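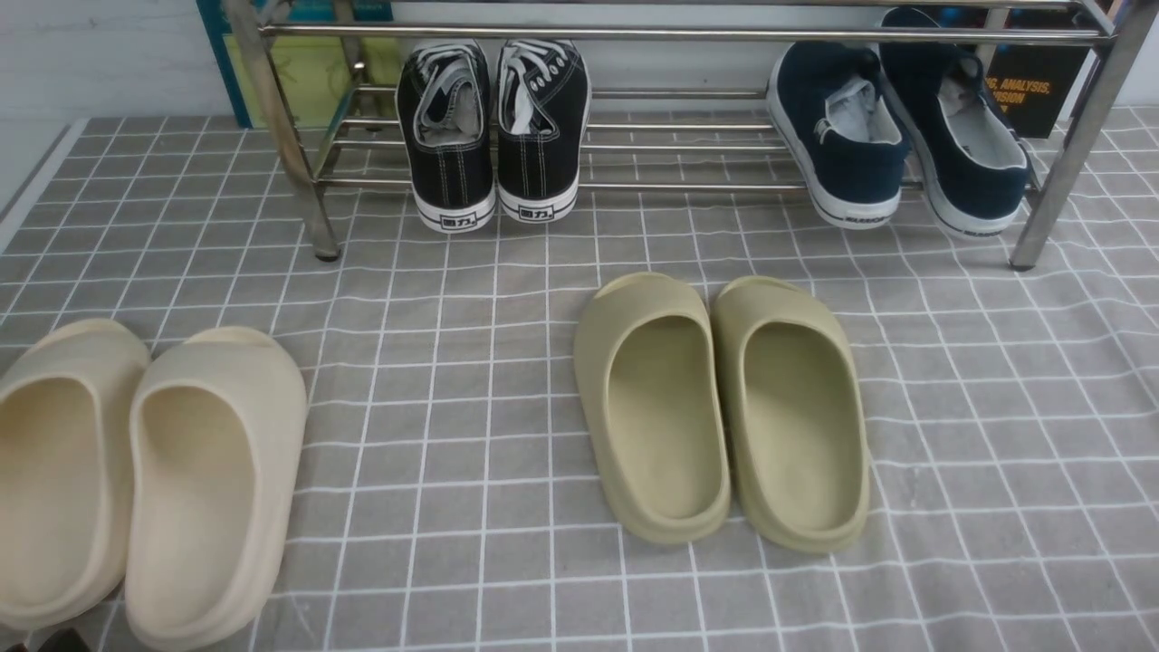
*Shoes on the rack, gray floor underneath.*

## About Sildale Sky Evenings

Hi, and welcome! I run Sildale Sky Evenings, a small astronomy school for grown-ups who never got past the Big Dipper and always meant to. I teach all the classes myself, I answer the email myself, and if the website is broken that was probably me too.

I started out giving one talk in the back of the library in Brernness, on how a spectrum tells you what a star is made of. I had prepared for an hour and people kept asking questions for two (somebody wanted to know how we can possibly know there's sodium in something that far off, and I still think that's the best question I've had). So I booked the room again, and then again, and by December I had a proper course going.

### What we do

The main course is called First Light and runs for 12 evenings. We begin with the Moon, because it's bright and forgiving, then work outward through the planets, star clusters, nebulas and finally galaxies. There's some math, but nothing past what you'd use to split a restaurant bill. On a really dark night you can see up to 3000 stars without any equipment at all, and I'd love for you to know a few of them by name before you ever touch an eyepiece.

Our big telescope is a reflector we call the Van Rooij. It's heavy, it squeaks when you swing it toward the south, and it shows Saturn's rings so sharply that people swear out loud. We also have binoculars to lend.

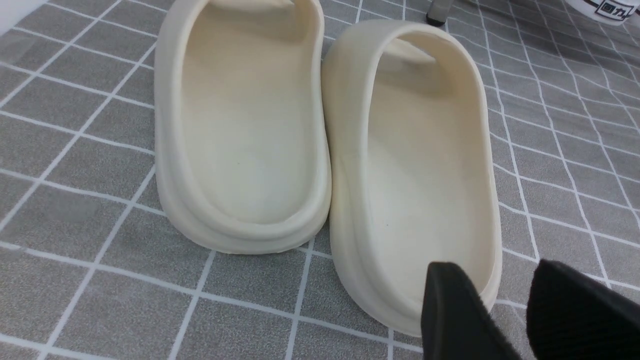
Observing nights happen up at Bistura, on the hill, where the sky is much darker than in town. You'll be standing still on grass for a couple of hours, and it gets colder than you think, even in summer. Cream slides with a nice chunky sole are great for the patio, but please come up the hill in closed shoes and thick socks! Bring a hat too, and a red flashlight if you own one – white light ruins everybody's night vision.

### Costs and signing up

First Light costs $100 for the whole course, observing nights included. If you're 62 or over, the single talks are free. Clouded-out evenings get moved to the next clear one, and I email everyone by late afternoon.

To join, use the contact form and tell me what made you curious. I read every one of those – usually with coffee, sometimes at a silly hour after packing up the telescope.

Page updated May 19, 2025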